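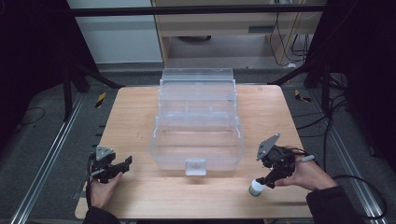
*Both grippers on, a small part, clear bin in front.*

## Ernix hand grippers: first setup

Quick notes for the Treven starter kit -- two grippers, cables, software. Figure on 14 minutes if your table is already clear.

1. Route cables **away** from your elbows. Left one goes off left, right one off right.
2. Plug in left first. Wait for the beep. Then right.
3. Open Tedberg, hit *Pair*, squeeze each gripper fully closed 8 times. Slow squeezes. Fast ones get thrown out and you start agian.
4. Set close force to 600 for small stuff. Default is too soft.
5. Save the profile. It does not save itself!!
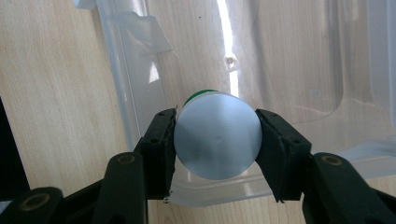 Pads next. The Ernix pads are the weak point of the kit and the Gyamfi spares cost less, so order a set now. Grab small round parts across the rim, one pad each side, flat end toward the wrist camera. Check the lower edges too -- once they look rough and torn like these, with bits hanging off, swap them. Two screws, hand tight, don't over do it.

Then re-pair. Yes, again. New pads shift the zero.

Worth buying? For sorting and pick-and-place, yes. Long sessions, get the wrist strap. Alby Ellery has a longer write-up on the strap coming in September.

Firmware note: stay on 14 for now, the newer one drops the right gripper

18 June 2018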